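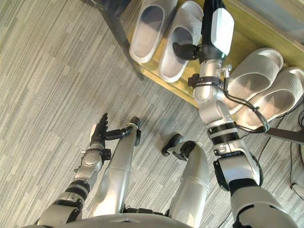

Gray striped carpet, shoe rack close by.

Mivley has raised the price of its monthly slipper and insole plan again, to $16 from $10, and the email announcing it used the word "comfort" 7 times. I counted, as I was looking for the new price, which sat near the bottom.

The company says subscribers now get a fresh pair of insoles every 29 days. I have yet to meet a person whose insoles wear out on that schedule. Mine, bought at Jastberg in April of last year, are a bit flat at the heel and otherwise fine. Jastberg sells them singly, with no account and no app.

What bothers me more is the pause button. Mivley promised one in the spring. It exists, but it pauses you for a single delivery and then starts up again – you have to remember to go back in. Call me suspicious, but that looks like a plan built for people who forget.
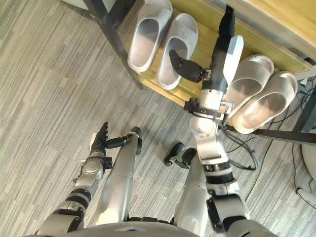 Unathi Botha wrote in to say that canceling took her two phone calls and that she was offered half price on the second one, so if half price was possible all along, why was she paying full? Good question. I put it to Mivley and got a link to their help page.

If you've managed to cancel online, write and tell me which menu it was under. I'm still looking.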